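May 12, 2019
Notebook, Trandale intake tool -- eligibility screening, points module

Working alone today, so this is mostly for Shahnaz and Dinesh to read tomorrow. Picking up from the mismatch between the screening tool and the hand-scored files for the employer-sponsored stream.

Test set is still the 300 closed files from the Jillavport office. Names and passport numbers stripped, everything else left in.

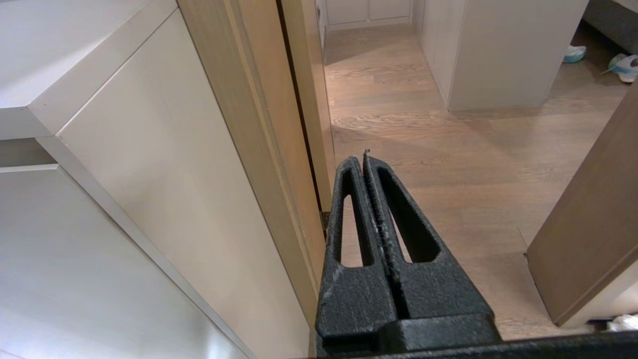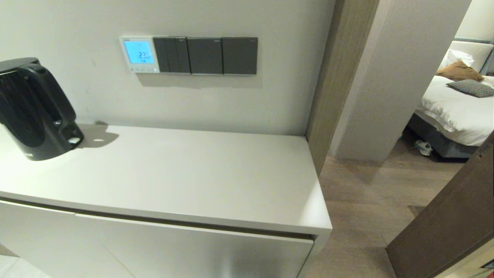 White cabinet, both views.

Reran the full set against the rules table as of Friday. 78 files came out with a different score from the caseworker's worksheet. Previous run had more, but I did not save the log, so no comparison. Saving logs from now on.

Sorted the 78 by which factor disagreed. Most are work experience. The tool counts months between start and end date and divides by 12. The caseworkers count full-time equivalent, so a part-time job of two years scores as one. The rule text says "full-time or equal amount in part-time," so the worksheets are right and the tool is wrong. Fix is in the parser: read the hours-per-week field first, cap at full time, then add up. Overlapping jobs need care. Two part-time jobs held in the same months can add up to full time but no higher.

Second group is language scores. 14 files where the test result had expired by the filing date but was valid on the date of the worksheet. The tool checks against filing date. Hashini's note in the margin of one file says "recheck before submission," so she had caught it by hand. No change to the tool. I would like a warning flag when a result has less than 60 days left, shown on the summary page and not buried in the detail tab.

The remainder are wage points. The job offer gives an hourly rate, the table wants annual. Tool multiplies by 2,080. Several offers state 37.5 hours a week, and that drops the applicant a band. Should use the hours in the offer letter. If the letter gives a range, use the low end and flag it.

Side issue: the occupation code lookup. The Findov list has 1,817 job titles mapped to codes. "Supervisor, food service" and "food service supervisor" map to two different codes and only one is current. Have asked Thilini for the date of the last update. Until she answers, any title with a comma in it goes to manual review. Crude, but it stops the bad matches.

Tried the experience fix on a branch. Ran it on the Kumarasinghe file, which has five employers, two of them overlapping, and a gap for parental leave. Worksheet total: 41 months. Tool total before: 58. Tool total after: 43. Still two months over. I think the leave is being counted because the employer letter gives one continuous period and the leave is only mentioned in the cover letter, which the parser never opens. Not something I can solve in the parser. Needs a question on the intake form: any unpaid leave longer than 30 days, yes or no, with dates.

Open items
-- merge hours-per-week change after Dinesh reviews it
-- wage conversion, same branch or separate? I prefer separate
-- leave question: wording from Sewwandi, she owns the form
-- expiry flag, low effort, mine
-- rerun all 300 once the first two are in, and keep the log

Branch is pushed. Tests pass except the comma one, expected.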